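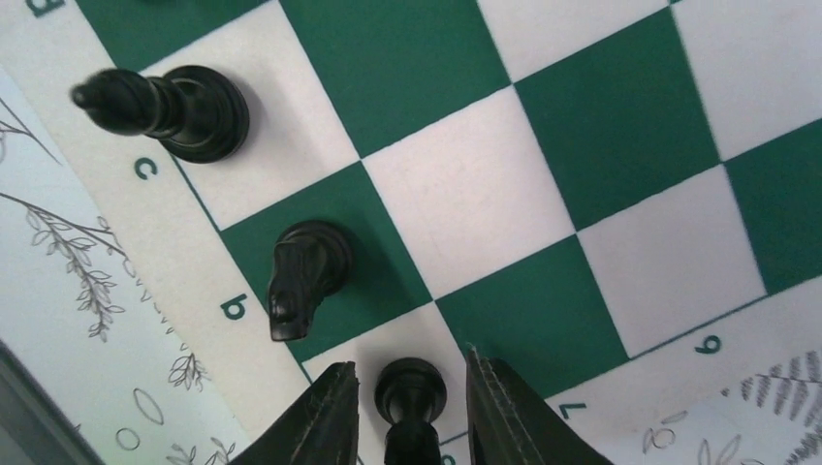 Bishop, knight and pawn on the green and white board.

Home | Reviews | Games & Puzzles | Kitchen | Garden | About | Search

Green Board, Plastic Pieces: Living With the Flevari Club Set

I learned chess on a folding wooden thing with a hinge right down the middle, so every pawn on the fourth rank leaned a little. When my nephew announced in January that he wanted to play "for real," I went looking for something flat, cheap and tough, and ended up with the Flevari club set from Petkov, the game store over in Clellbridge. It cost me $48 and we've had it out on the dining table pretty much ever since.

Let's start with the board, because that's what sold me. It's the classic green and white, with a white margin all the way along where the letters and numbers go, printed in dark green. I love having those letters! My nephew is learning to write down his moves, and he used to count squares with his finger before every single one. Now he just looks over at the edge. The green is nice on the eyes too, even in the evening with the overhead light on (my old board was dark brown and the black pieces pretty much vanished on it).

The pieces are glossy black plastic on the dark side, and yes, glossy means fingerprints. I wipe mine with a dry dish towel and that takes care of it. The bishop is my favorite of the bunch, slim with neat collar rings and a good wide base. The knight has a proper little horse head with an eye and a mane carved in, which is more than I expected at this price. Pawns are plain, small round head, narrow stem, done.

What don't I like? The bag. It's a thin drawstring affair and the cord came out of mine in the second week. I also wish they were a bit heavier. If you knock the table they slide, and we have a dog, so the table gets knocked. Petkov sells a weighted version for $80 and I did think about it, but for a kid who's still learning I can live with the light ones.

We've played 7 evenings in a row as I write this and I've lost more of those games than I'd like to admit. Get the set, sew yourself a better bag.

Posted by Radka Vukčević

Comments

istgate_mike: Same set here, going strong after roughly 200 games at our library club. The bag died on us too.

Pauline R.: Does the printing on the edge rub off? Ours (different brand) was gone in a year.

Radka: Not so far, Pauline, but I only use a dry cloth on it. Ask me again next winter!

knightfork: Spend the extra on the weighted ones. You won't go back.

Contact | Privacy | © Istgate Tabletop Reviews | Back to top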